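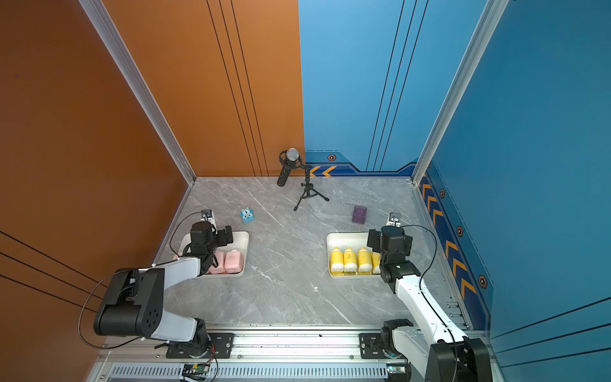 The two-arm cell at the Hovano robotics club, with pink bottles in the left tray and yellow in the right.

The bottle problem took up most of November. The club had entered the Juntunen student challenge in the sorting class, and the rules for that class are short. Two arms share one floor. Bottles have to end up in the tray for their color, standing up, and a run ends the moment one falls over or the arms touch.

"I thought the arms hitting each other would be the hard part," says Uthai Kaewmanee, a junior who wrote most of the motion code. "We fixed that in a week. Then we spent the rest of the month on grip."

The bottles are light and have round shoulders, so a gripper that closes a little too high pushes them down and out. The students tried foam pads, then rubber tape, then went back to bare fingers and lowered the grasp point. They also slowed the last part of each approach. It cost them time on every bottle, and the team argued over it for two meetings before leaving it in.

Each arm has its own wrist camera, and the students train on recordings of themselves driving the arms by hand. By the end of the month they had 400 recorded runs. Kaewmanee threw out 72 of them, mostly ones where the driver had hesitated or backed up. Another team at the regional meet told them they had used 2000. The Hovano group doesn't have the hours for that. The room is open after school until six, and on Saturday if a parent can unlock it.

Ingegerd Magnusson teaches physics and has run the club since it had one arm and a borrowed laptop. She stays out of the code. Her part is the logbook, a paper one, where every run gets a line with the driver's initials and what went wrong.

"They complain about it," she says. "Then something breaks and they all want to read it."

The small blocks on the floor come from the beginner exercises. New members start with a single arm and a block, and move up to bottles when they can make ten clean pickups in a row. Four freshmen got there this fall. One of them, who had never used a soldering iron before September, is now in charge of cable repairs.

The challenge allows each team three scored runs, and the best one counts. Kaewmanee wants to use the first as a safe run at low speed and decide on the others after that. Magnusson has asked him to write the plan down.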